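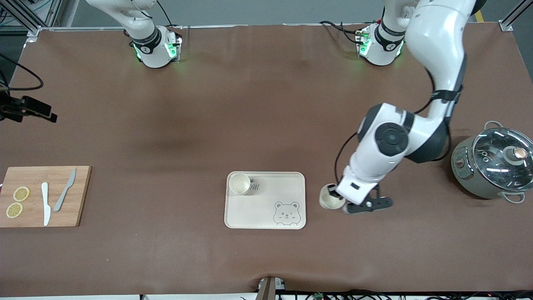
Alcides Arboleda said the patch was a mistake, and he said it in the guild channel at two in the morning, when only four of us were online to read it.

He had played Feltarar since the first beta. The new update let you carry your old character into a second run, and it also did something he hated. Any town you had saved the first time would remember you. The shopkeepers would know your name. The guards at Annan would let you through the gate without the bribe.

"It makes it easy," he typed. "I don't want them to be nice to me."

I told him to turn it off in the settings. He said there was no setting. I looked, and he was right.

I downloaded the patch the next night after work. It took most of dinner. When it finished I loaded my old ranger and walked her down the river road to Annan. The guard at the gate stood up. He used to stay on his stool.

"You came back," he said. "Your brother is at the inn."

My ranger doesn't have a brother. I had made her in ten minutes and picked the shortest backstory on the list, which was orphan.

I went to the inn. A man in a gray coat was sitting by the stove with a bowl in front of him. The name over his head was Skondov. I pressed the talk key and he asked if I still had the Diron knife. I checked my bags. I had sold the knife years ago to pay for a horse. The dialog box gave me two answers, yes and I lost it. I picked the second one.

"That's all right," he said. "It was only a knife."

Then he went back to his soup, and I couldn't get anything else out of him.

I wrote to Alcides and asked whether he had met a brother. He took a while to answer. He said his was a daughter. She ran the ferry below the mill and charged him full fare, 1113 coins, and when he paid she asked why he had been gone so long.

"What did you say?"

"There were two choices. I didn't like either one. I logged out."

I asked him if he was going to quit. He had close to 2000 hours on that character and I had never known him to use another.

He said he was thinking about it. I made some tea and cleaned up the kitchen. When I came back to the desk, the guild list showed him online, and the location next to his name said Mill Ferry.

I left him alone and went to look for the knife.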